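News > Community > Workshops

Reading time: 5 min

Pirihi shared workshop members build hand-held grippers for laundry project

Members of a shared workshop in Pirihi have built a set of hand-held grippers that they hope will help teach a robot arm to handle clothes, starting with shirts.

The project, called Pliller, began in April at the Rotbridge workshop and has since spread into several members' homes. It is led by Saskia Mudgway, a retired machinist, and Kwame Essien, who repairs office printers for a living and wrote most of the software.

The grippers work in pairs, one in each hand. The person holding them closes the jaws on a piece of cloth, lifts it, pulls it flat and folds it, while a small camera on each tool records what happens. The recordings are then used to train a program that will move a pair of arms the same way.

"We started by trying to write rules for it," Essien said. "Find the collar, find the sleeve, go to the sleeve. It never got past the first sleeve. Showing it what to do is slower at the start, but you get somewhere."

The bodies of the tools are printed in plastic on the workshop's two printers. Each one takes most of a day. The group is on its fifth version of the finger linkage, after earlier ones flexed too much when the cloth was pulled tight. Anahera Henare, who drew the current parts, moved the lower joints farther apart and made the tips easier to swap.

"The tips are what wear out," she said. "If you have to take the whole hand apart to change them, you put it off, and then you have a week of bad recordings."

The group first recorded on a bench at Rotbridge, but found that cloth slid around on the smooth top in a way it never does at home. They tried a blanket over the bench, then gave up and moved the sessions to members' bedrooms. A bed is also the place where most of them fold their laundry anyway.

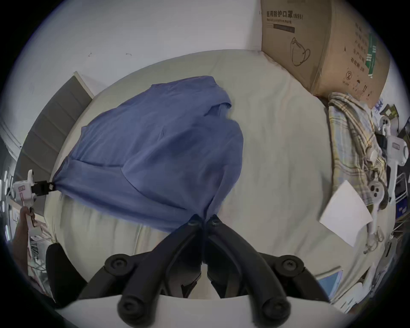
Shirts and jackets have been the hardest items so far. Towels were mostly finished in the first month, and pillowcases did not take much longer. Long sleeves get caught under the body of a shirt, and a collar can look much like any other fold once the cloth is in a heap. Henare said the group now spends more of its time on pulling a garment open than on folding it.

Members are asked not to tidy up before they record. Mudgway said the early bench sessions were too clean, and the program trained on them was thrown off by a sock left at the side of the work area.

"It went for the sock every time," she said. "So now we leave things where they are."

The target is 3000 recorded folds by the end of the year. At the last count the group had 911 that it considered good enough to use. Another batch was set aside after one camera was found to have worked loose in its mount, so that its view tilted a little more with each session. Nikau Bolger, who checks the recordings in the evenings, is going through that batch to see which can be saved.

Bolger said the checking is the dull part of the job. He watches each recording at double speed and throws out any in which the cloth is dropped, the view is blocked or the person stops halfway to answer the phone. A fold does not have to be neat to be kept – it only has to be finished.

The arms themselves are less far along. The first is bolted to a steel frame at the back of the Rotbridge metal shop and can pick up a towel from a fixed spot and put it down again. The second is in pieces, waiting on a shoulder bearing that was ordered in the wrong size. Both will use the same finger design as the hand-held tools, so that what a person does with a gripper can be copied as closely as possible.

Omar Sabbagh, who is building the frame, said the second arm should be moving in 8 weeks if the new bearing fits. He does not expect it to fold a shirt this year.

"A towel with two arms, that would do me," he said. "Then a T-shirt. I would not put a dress shirt in front of it yet."

Money has come from workshop dues and from the sale of an old band saw. Members taking part also put in 20 dollars each toward plastic, screws and memory cards. Essien said the largest single cost so far was the motors for the first arm, which were bought used from a packaging plant in Wetville that was replacing its line. Two of them needed new connectors.

The drawings for the hand-held grippers are kept in a binder at the Rotbridge front desk and can be copied by any member. A workshop group in Wetville has already built a pair, with a wider handle. Henare said she has tried it and plans to use the wider handle in the next version, as the current one gets uncomfortable after an hour or so.

Anyone in Pirihi who wants to help with recording can borrow a pair of grippers from the tool room. There is a short training session first, which covers charging, how to hold the tools and how to start and stop the cameras. Borrowers use their own laundry, and sessions can be as short as they like. Long-sleeved shirts, hooded tops and light jackets are wanted most – the group has enough towels.

Sabbagh is also looking for someone with a lathe at home, as the one at Rotbridge is out of use until its drive belt is replaced.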